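토르비 공방 소식: 택배 분류대, 여름 중간 점검
2022-08-12

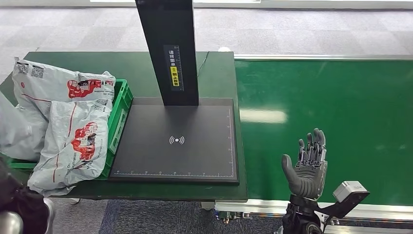

측정 패드와 초록 상자, 오른쪽은 컨베이어. 앞에 나온 손이 이번 달 작업 대상.

급하게 씁니다. 마감이 오늘인 걸 점심 먹고 알았어요. 지난 호에 컨베이어 얘기만 하고 끝냈더니 "그래서 손은 언제 나오냐"는 메일이 꽤 왔습니다. 나왔습니다. 붙였고, 돌려보는 중.

모르는 분들을 위해 한 줄. 공방 안쪽 자리에서 만들고 있는 소형 택배 분류대입니다. 프로젝트 이름은 드루다(Druda). 상자에서 비닐 봉투를 꺼내 패드 위에 놓고, 치수를 읽고, 컨베이어로 넘긴다. 그게 전부인데 그게 안 쉽습니다. 6월에 시작했고 원래는 8월 초에 끝났어야 하는 일정이었습니다.

현재 상태

컨베이어는 거의 손 안 대도 됨. 알루미늄 프로파일 틀에 초록 벨트 얹은 구조 그대로 갑니다. 장력만 한 번 다시 잡았습니다. 벨트 속도는 지난 호에 적은 값에서 낮췄어요. 봉투가 가벼워서 빠르면 접힌 채로 밀려가더라고요.

패드는 중고. 기둥이 달린 일체형이고 아래쪽과 오른쪽에 눈금이 인쇄돼 있어서 따로 자를 붙일 필요가 없었습니다. 라벨이 전부 중국어라 설정 메뉴 찾는 데 저녁 하나를 통째로 썼네요. 번역해 둔 메모는 공방 공유 폴더의 '지르쿠벨' 아래에 넣어놨습니다. Zirkuvel은 우리가 쓰는 제어 프로그램 이름이고요, 폴더 이름이 왜 한글인지는 저도 모름.

손은 사람 손 모양. 손가락 전부 따로 움직입니다. 처음엔 흡착 컵으로 가려고 했는데 구겨진 비닐에는 영 안 붙어서 접었습니다. 손바닥과 엄지는 고무 느낌이 나는 재질이라 봉투가 덜 미끄러집니다. 손목 옆에 꺾인 검은 브래킷으로 센서 모듈을 달았는데, 이 브래킷이 세 번째 판입니다. 첫 판은 출력하다 휘었고 둘째 판은 나사 구멍 위치를 제가 거꾸로 그렸습니다. 도면 볼 때 좌우 꼭 확인하세요. 두 번 하세요.

숫자

저번 주까지 집기 시도 351번. 이 중에 한 번에 패드까지 올라간 게 148번. 절반이 안 됩니다. 변명하자면 앞쪽 시도는 대부분 손가락 힘 값을 못 잡았을 때 것이고, 마지막 30번만 따로 보면 훨씬 나아요. 다만 마지막 30번은 전부 납작한 봉투로만 했기 때문에 자랑할 숫자는 아님. 두툼한 봉투는 아직 잘 놓칩니다.

제일 많이 나온 실패는 두 장이 같이 딸려 올라오는 것. 비닐끼리 붙어서 위의 것을 집으면 아래 것도 따라옵니다. 손가락 끝으로 살짝 비비는 동작을 넣어봤고 효과가 있는 것 같긴 한데 시간이 늘어나서 고민 중입니다. 더 좋은 방법 아시는 분 메일 주세요. 진짜로.

두 번째는 상자. 초록 플라스틱 상자 옆면이 격자로 뚫려 있어서 손가락 끝이 자꾸 그 구멍에 걸립니다. 안쪽에 얇은 판을 대보자는 의견이 있었고, 그냥 상자를 바꾸자는 의견도 있었습니다. 판 쪽으로 갈 듯. 상자는 크기가 딱 맞아서 아깝습니다. 패드 테두리에 바짝 붙여 놓을 수 있는 게 은근히 중요해요. 사이가 벌어지면 팔이 움직이는 거리가 늘고, 그 틈으로 봉투가 빠집니다.

QR 읽기

QR이랑 바코드가 인쇄된 봉투로 시험합니다. 구겨지면 잘 안 읽힘. 봉투를 패드에 놓은 뒤에 손바닥으로 한 번 눌러 펴는 동작을 추가했고, 이건 성공적. 눌러 펴는 힘이 세면 패드가 무게로 착각하는 문제가 있었는데 손을 뗀 다음 잠깐 쉬었다가 읽도록 바꾸니 해결됐습니다. 이런 거 하나 찾는 데 이틀.

천장 조명이 벨트에 반사되는 것도 골치입니다. 벨트 겉면이 번들거려서 패드 바로 옆에 하얗게 빛이 맺히고, 손목 센서가 가끔 그걸 봉투로 봅니다. 등 하나를 끄면 괜찮은데 그러면 옆자리 분들이 납땜을 못 합니다. 무광 테이프를 붙여볼지 아니면 프로그램에서 그 구역을 가려버릴지, 다음 작업일에 정합시다. 저는 테이프에 한표.

배선

패드 뒤로 나가는 검은 선이 아직 그냥 책상 위에 늘어져 있습니다. 압니다. 고정 클립 주문했고 아직 안 왔어요. 그때까지 책상 뒤쪽으로 지나가실 때 조심. 컨베이어 앞쪽 틀 아래 커넥터도 만지지 말아 주세요. 지난번에 누가 하나 뽑아놔서 저녁 내내 모터가 죽은 줄 알았습니다. 범인 색출은 안 하겠습니다만 뽑았으면 다시 꽂아주시길.

니에토 팔 쪽

손이 달린 팔은 니에토(Nieto) 조립반에서 맡고 있습니다. 팔꿈치 관절에서 나던 소리는 베어링 문제로 확인됐고 교체 끝. 왼쪽 팔은 지금은 거의 쉬고 있는데, 최종적으로는 왼쪽이 상자를 잡아주고 오른쪽이 꺼내는 식으로 갈 계획입니다. 상자가 밀리는 문제도 그러면 같이 없어질 거고요. 양팔 동시 제어는 아직 충돌 검사가 안 끝나서 전원을 같이 넣지 마세요. 스위치에 종이 붙여놨습니다.

필요한 것

헌 택배 봉투. 비닐로 된 것만요, 종이 박스 말고. 크기 섞여 있으면 더 좋음. 주소 부분은 꼭 지우거나 잘라서 가져다주세요. 안에 넣을 것도 받습니다. 안 깨지고 안 상하는 걸로, 헌 양말이나 스펀지 정도. 지난번에 사탕 넣어주신 분 감사한데 시험 중에 다 먹어서 무게가 안 맞았습니다.

그리고 얇은 플라스틱 판 자투리 있으신 분. 상자 안쪽에 댈 거라 색은 상관없고 가위로 잘리는 두께면 됩니다.

다음 작업일

저녁 먹고 모입니다. 날짜는 공방 게시판에 적어둘게요. 할 일은 상자 안쪽 판 대기, 반사 구역 처리, 선 정리 순서. 시간 남으면 두툼한 봉투 시험. 처음 오시는 분도 괜찮고, 머리 긴 분은 묶고 오세요, 벨트 있습니다. 코드 보실 분은 노트북 지참.

도면은 브래킷 최종판까지 공유 폴더에 올려놨습니다. 옛날 판은 지웠으니 혹시 받아두신 게 있으면 버려주세요. 구멍 거꾸로 난 그거요.

다음 호에는 공구 대여 장부 얘기도 같이 싣겠습니다. 이번엔 자리가 없네요.

토르비 공방 드루다 작업반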